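Notes on a Cabinet Door Fault, and What We Changed

Posted Friday, April 8, 2022

The Drendedum kitchen assistant has been out of service for part of this week. Several readers who follow the project have written to ask why, and I would like to set out the matter in an orderly way. No person was hurt. The robot damaged one hinge and strained its own wrist joint, and it was working within reach of a gas cooktop when it did so. For that reason I am treating the event as a safety matter and recording it here in full.

Drendedum is a mobile base with two arms. Its present task is to open a low kitchen cabinet, take out a named item, place it on the counter, and close the cabinet again. The control software is Asero, which learns the motion from recordings of people doing the same work by hand. The grippers are the Tredine model, fitted with soft pads and a force sensor in each wrist.

The fault occurred during the closing step. The robot had taken hold of the top edge of a cabinet door and begun to push. A second door in the same run was still standing open. Asero had classified it as closed, and the planned path therefore carried the forearm straight through the space the door occupied. The arm met the edge of the door and kept pushing.

It should have stopped at once. The force limit in the wrist is set at 40 newtons, and the log shows that the limit was passed early in the contact. The stop command was issued correctly. It was then held in a queue behind a camera update and did not reach the arm for 2 seconds. During that interval the arm went on pressing the open door against its hinges. When the stop took effect, the gripper remained closed on the first door, and the base could not be backed away until the pads had been released by hand.

There were two separate failures, and they should be kept apart. The first was an error of perception: the software was wrong about the state of a door. The second was an error of design: a safety stop was allowed to wait its turn. The first kind will happen again, in some form, for as long as the robot works in real kitchens. The second kind must not happen at all.

I began with the perception error and went back through the human recordings that Asero had learned from. They are made from head height, looking down at the hands, and the person in them often works on one door with another one open nearby. To anyone who cooks, this is ordinary. In the training labels, however, each recording carried the state of only one door, namely the one being handled. The state of any other door was left blank, and Asero read a blank as "closed."

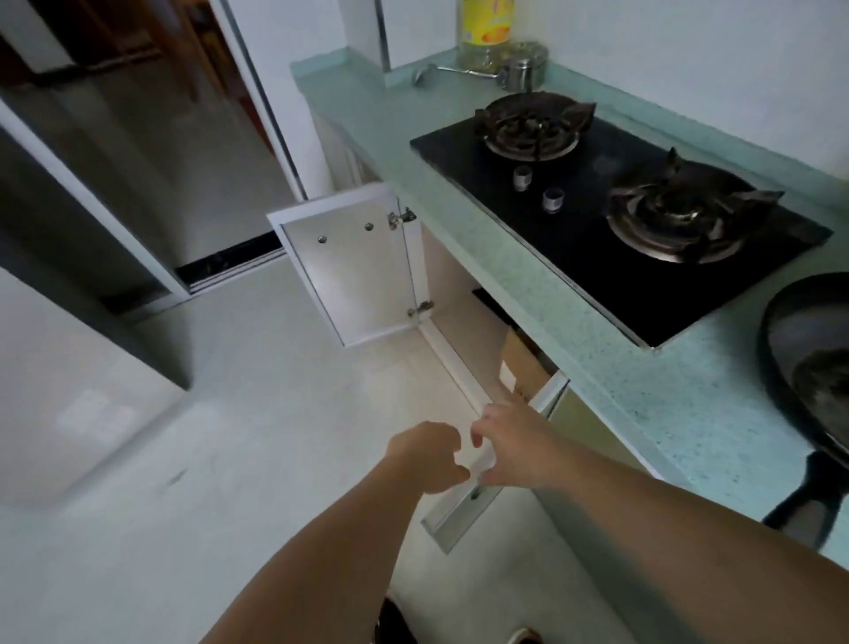
A hand on the lower door, with another door standing open beneath the counter.

Of the 14 recordings I reviewed, 11 showed a second open door for at least part of the task. I had labeled them myself and had not seen the problem. White doors against pale cabinets are easy to lose track of, and my attention was on the hands. I note this because the labeling guide, which I also wrote, contained no instruction on the point.

The design error took longer to trace. In an earlier version of the system, the stop command had its own direct line to the arm controller. When I moved the project to the Lodhi message layer last June, all traffic was merged into a single channel in order to simplify the wiring. The stop signal was given a high priority, but priority in Lodhi applies only to messages that have not yet begun to send. A large camera update already under way will finish first. My bench tests were done with the cameras off, and the delay never appeared.

The following changes have been made.

The stop command again has a separate line, which does not pass through Lodhi. It was tested with every camera running and the channel deliberately overloaded.

Every door within reach of the arms must now carry a label of open, closed, or unknown. Blank is no longer accepted. A door marked unknown is treated as an obstacle.

After a force stop, the gripper opens slowly if it is holding a door or handle. It stays closed if it is holding a loose item.

The robot may not begin a cabinet task beneath a cooktop until a person has confirmed at the panel that the burners are off and that no pot or pan handle hangs over the front edge of the counter. A pan with its handle over the edge is a common sight in a home kitchen, and an arm rising from a low cabinet could strike one from underneath. That did not occur in this case — the check was simply missing from the procedure, and the review brought it to light.

The damaged hinge has been replaced. The wrist joint has been inspected and turns freely, although the force sensor reads slightly high at rest and will be calibrated again before further use. Until that is finished, Drendedum is limited to upper shelf tasks at reduced speed, with a person at the stop button.

Relabeling of the older recordings is still under way. Readers who use Asero with their own door and drawer recordings are advised to search their label files for blank state fields before the next training run. The corrected labeling guide will be posted on the project page once the remaining files have been checked.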